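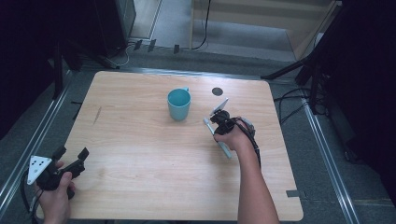
February open day at Trernholm
By Nadhirah Hutapea
14 shares · 6 comments

I've wanted to get inside Trernholm ever since Preben Kjærgaard gave his talk in Didness, so when they put up a sign-up sheet for the robot lab I was on it in a minute! There were 12 of us in the group, most of us from Rusedby, and the tour was supposed to take 2 hours (we ran over, and I'm not sorry). Snædís Ásgeirsdóttir took us around. I had pictured big orange arms behind a fence, and what we mostly talked about was bathroom stuff. The job that day was a toothbrush and a teal cup, done with a black gripper in each hand, and I must have stood there for half the visit. Look at the white plate with the black dots on the left one — I asked about that and got a very long answer, which I enjoyed and mostly forgot.

Snædís told us the project is called Kragh and that they want everyday chores done by all kinds of people, lefties included. Oddur Hedegaard (he came with me, he's left-handed, he was thrilled) asked if they'd take his number. They did. He has checked his phone a lot since.

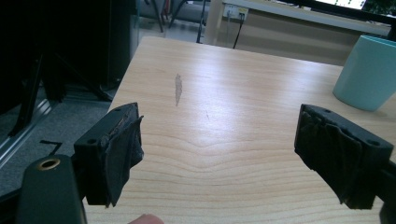 We each got a turn after the coffee break. You lose your fingertips, basically, and you have to think about things like how far open you are and which way your wrist is pointing. I was slow. Guðlaug Eyvindsson was quick and kind of smug about it, but she does fly fishing, so I'm calling that an unfair advantage. My forearms were tired by the end of six tries and I went home and looked at my own toothbrush with new respect.

If you want to go, they're doing another round in spring. Groups are small, so get your name in early, and wear shoes you can stand in. Parking is behind the building, and the side door is the one that's open. Coffee was good, cookies were gone by the time our group got to them.

6 comments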